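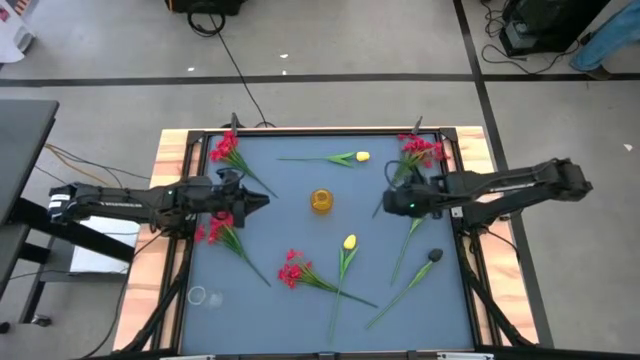
Speaker notes - staff pay and contracts session
Presenter: Veronica Ardeleanu, Office of Academic Personnel

Slide 1. Opening
Good morning, and thank you to the deans and department heads who have joined us. My subject is the new contract schedule for part-time lecturers at Ukton University. Dorin Gavrilă will take questions on payroll at the end. Please hold them until then.

Slide 2. Where we stand
The university employs 183 part-time lecturers across its two campuses. Most are hired one term at a time, and their contracts have often been signed after teaching has begun. The faculty senate raised the matter in January and asked for a fixed timetable.

Slide 3. What changes
Contracts will now be issued for the full academic year. Each will state the number of paid hours, with a ceiling of 360. Office hours and the grading of final papers are included in that total. Departments may no longer treat them as unpaid duties.
(Pause. The Mirneo campus will want to know about laboratory supervision. It is counted in the same way as classroom teaching.)

Slide 4. Late payment
Last year 70 lecturers received their first payment late. In most of these cases the hiring form had reached us without the signature of the department head. Forms must now arrive complete. Incomplete forms will be returned the same day, with a copy to the dean.

Slide 5. Transition fund
The provost has approved a one-time payment of 2,000 to each department that must reissue contracts in the middle of a term. Natália Lukáč holds the request form. The money is for clerical work only - it may not be used for travel or equipment.

Slide 6. Points still open
Sick leave for those teaching at both campuses has not been settled. Talks with the staff union continue, and Paula Ghiță represents the administration. I am not able to comment on the terms under discussion.

Slide 7. Next steps
Department lists are due on Friday by noon. Send them to Ileana Pascu, and use the revised template only.

Hand over to Dorin.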